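Tavlow publishes setup and care routine for its laundry-handling robot

Two-finger gripper gets a fixed order of checks, with the wrist camera first

Tavlow has released the full setup and maintenance routine for the Ronesus, its home robot for picking up and sorting clothes. The routine was written by the company's service group and is available from April to all sites that run the machine. It replaces the separate sheets that were supplied with the arm, the gripper and the two cameras.

The new routine starts at the wrist. Technicians open the gripper over an ordinary laundry basket and look at the wrist camera picture before any motion program is loaded. Both fingertips must be in view and reach the same height. If one tip sits higher than the other, the finger is taken off, the mounting face is wiped with a dry cloth, and the finger is put back and tightened in two steps.
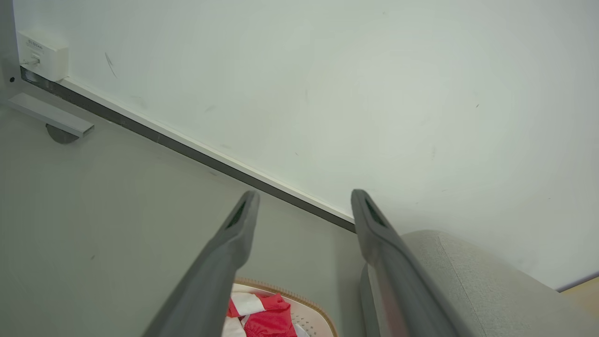
Wrist camera view with the gripper open over the basket.

"Most of the calls we took last year came down to a finger that had been refitted in a hurry," said Annatjie Steyn, head of field service at Tavlow. "The arm was fine and the software was fine. The finger was sitting a hair off its seat, and every grasp after that was a hair off too. So the fingers are now the first page."

After the finger check, the gripper is opened and closed with nothing in it. The technician listens for a click at the end of travel and writes down the motor current. A reading that has gone up from the last visit means the slide needs cleaning. Tavlow supplies a light grease for the slide and asks sites to use no other product on it. Thread and lint are removed from the finger joints with a soft brush. Compressed air is not allowed, as it pushes lint further into the housing.

The head camera is set next. It has to show the basket, both sides of the gripper and enough of the floor and furniture for the robot to plan a reach. The routine calls for the check to be done in a furnished room, with clothing in the basket and at least one garment left on a seat or armrest.
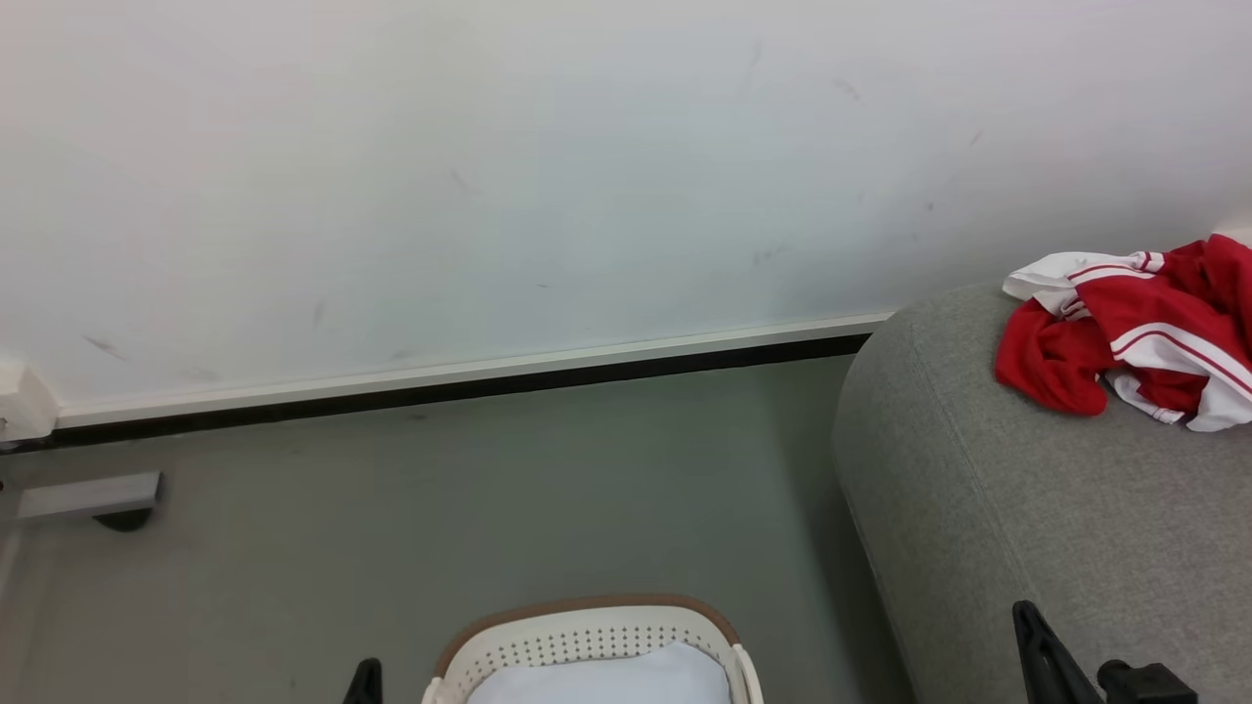 Head camera view, with a red and white garment on the sofa arm and the basket on the floor.

Janaka Dissanayake, who led the writing of the routine, said the furnished room was a late change. "We used to set the head camera against a printed board on a bench. It gave a clean number. Then the robot went into a living room and had a gray sofa arm next to its own fingers, and we had to go back and set the angle again. We now do both, the board first and the room second."

The two cameras are then matched. The robot is told to point at the basket rim from the head view, and the wrist view is used to confirm where it ended up. If the two do not agree, the wrist camera bracket is loosened and reset. The software offset is not to be used to hide a loose bracket. Both lenses are cleaned with a lens wipe before this step and not during it.

The full routine has 18 steps. Steps that need the power off are grouped together so that the machine is shut down once per visit. The emergency stop is tested before the power is cut and again after it comes back.

Spare fingers, brackets and cable ties are packed in one service kit, part number 313. The kit is made for Tavlow by Begović, which also supplies the gripper slide. Sites with a service agreement will receive a kit with their next scheduled visit, and other sites can order it through Larkier, the company's parts distributor.

"People asked for one document and one box," said Eleni Trajkovski, parts manager at Larkier. "We have cleared the old finger sets off the shelf so that orders don't get mixed up."

Sites that still hold the old sheets should throw them away. The torque values for the finger screws have changed and the old ones should not be used.

Training on the routine is open to site technicians and takes one morning, starting at 9 a.m. Places can be booked through the service desk.

Press contact: Zdenka Vukčević, Tavlow Communications

Shares: 2

We use cookies to measure visits to our newsroom. Accept | Manage settings

© Tavlow. All rights reserved. | Contact | Back to top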